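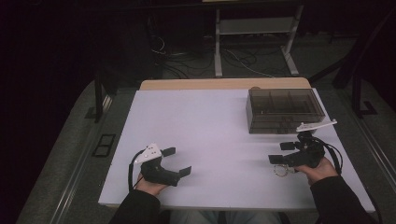
Workbench and Small Parts Storage: Inspection Checklist
2 min read

Site: Cosley, room 23
Inspected by: Damilola Shehu
Date: Mar 1, 2026

Tabletop level and steady: OK
Edge strip firmly attached: OK. Light wood, no splinters when I ran a glove along it.
Surface free of cracks: OK. White top, wiped down before the check.
Cables clear of the walkway: OK
Small metal items put away: NO. Small metal ring, possibly a key ring, left on the tabletop. Give it to Prapai Thepsuriya if the owner doesn't turn up.
Organizer set back from the front edge: OK

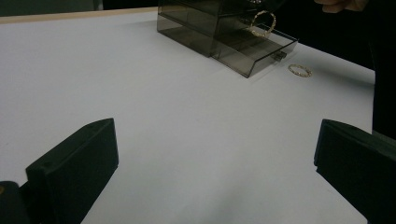
Page 2

Drawers closed when not in use: NO. Lower drawer of the tinted organizer was partly open, nothing in it. Close it before leaving the bench.
Knob tight: OK - quarter turn with a screwdriver, same as in November.
Dividers in place: OK
Walls free of chips: OK. The plastic scratches easily, so use a soft cloth and no solvent.
Contents label on organizer: not checked. Labels are on order from Kandico, item 349.

Two items to fix. Recheck by P. Thepsuriya, initials here: ____

Questions: facilities desk, ext. 200 | © Cosley | Back to top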